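The town that still writes by hand
By Piyumi Weerakoon

In Gevlow, a town of 2,983 people, the post office sells more stamps each February than in all the summer. The reason is the letter month, when neighbours write to each other, even if they live in the same street.

Tudur Phillips began it 13 years ago with 48 envelopes and a notice in the bakery window.

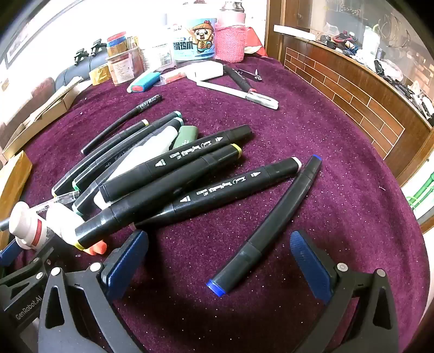
He told me he was missing the letters of his aunt, who wrote very small to save paper. In the first year he received only six answers. Now the school takes part, and also the bus drivers from Denwood.

The rule is simple: one page, and no bad news. Some people break it. One man wrote to his brother after a long quarrel, and they had lunch together in spring.
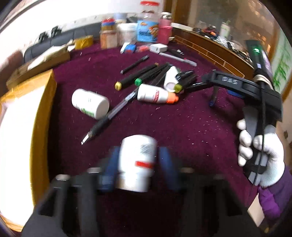
How to take part

Write to the library in Gevlow before the end of January. You will get one name and one address by post.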